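Skekwood Field: Progress Report to the Gondal Fund
Dec 22, 2018
Prepared by Tahira Warraich, site lead

Where we are

The short version is that the ground is cleared, the rough grading is finished, and we are ready to talk about planting. When we last wrote to you in October we were still arguing with the old fence line and waiting on the second soil test. Both are behind us now, and I have to say the place feels completely different to walk across (Gaurav says it feels bigger, and he has measured it more often than anyone).

Clearing and grading

Grevley brought the grader back as soon as the rain let up and worked from the gate side toward the trees. The brush went first, then the broken concrete from the old loading pad, then the high spots. We had budgeted for 2 passes and that was enough. The surface drains better than we expected after a storm, although the northeast corner still holds a puddle for a day or so and will need a shallow swale before spring.

Gaurav Negi walked the levels with Waqas Jadoon once the grader left. They asked for one stretch to be gone over again by hand, and that has been done. There is still a pile of spoil by the gate that we would like to use for the berm on the windy side. Please don't let anyone haul it away!

What we have now is a wide, open spread of reddish-orange ground running all the way out to the trees, with the water tower standing up behind them on the left. It is smooth for the most part, with a few low ridges left in it, and there are tracks and ruts pressed in toward the right that will get raked out when we lay the paths. A lighter hump of sand out toward the far side is still to be knocked down. 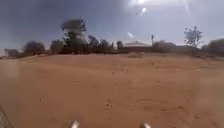
Soil and water

The second test came back close to the first. The soil is sandy and low in organic matter, and the pH is fine for nearly everything on our list. Zyanya Palacios has reworked the planting plan around that, with more native grasses in the open middle and the fruit trees moved closer to the existing tree line, where the ground holds a bit more moisture. I was sorry to lose the orchard rows as we first drew them, but her version is better and cheaper to water.

Compost is the big item. We have a price from Pola for bulk delivery, and Talha Sandhu is checking it against the county yard. He should have an answer by the second week of the new year. For water we plan to run one main line from the road with hose bibs along it, and leave drip for the second season. The trench can't be opened until the utility locate is finished.

Spending

Grading and hauling came to $4000, which is what we told you it would be. We set aside $3000 for compost and the water line and have not touched it yet. The remaining balance on the first installment is $1873, and we would like to carry it forward to cover path edging and the swale. Receipts are in the folder Talha sent over with the October statement, and he has added the new ones at the back.

Neighbors

We held an open walk on the site and got a really good turnout for a cold morning. People wanted to know about shade more than anything else. Several families asked for a place to sit near the gate, and one gentleman who used to play ball there brought us a hand-drawn map of where the bases had been. Zyanya is going to work the old infield into the grass area if she can. We also heard a fair complaint about dust. Until the cover crop is in, we will wet the surface on windy days and keep vehicles off it, apart from deliveries.

Coming up

The utility locate and the water line trench come first, then compost, spread and turned in. Cover crop goes down over the whole middle section as soon as the nights warm up. The shade trees will be ordered in January so that we aren't stuck with whatever is left at the nursery.

Two things we need from you: a yes or no on carrying the balance forward, and a name for the person who should sign the water agreement on your side. Waqas has the form filled in except for that line.

Come and walk it with us if you are nearby. Bring boots, the sand gets into everything.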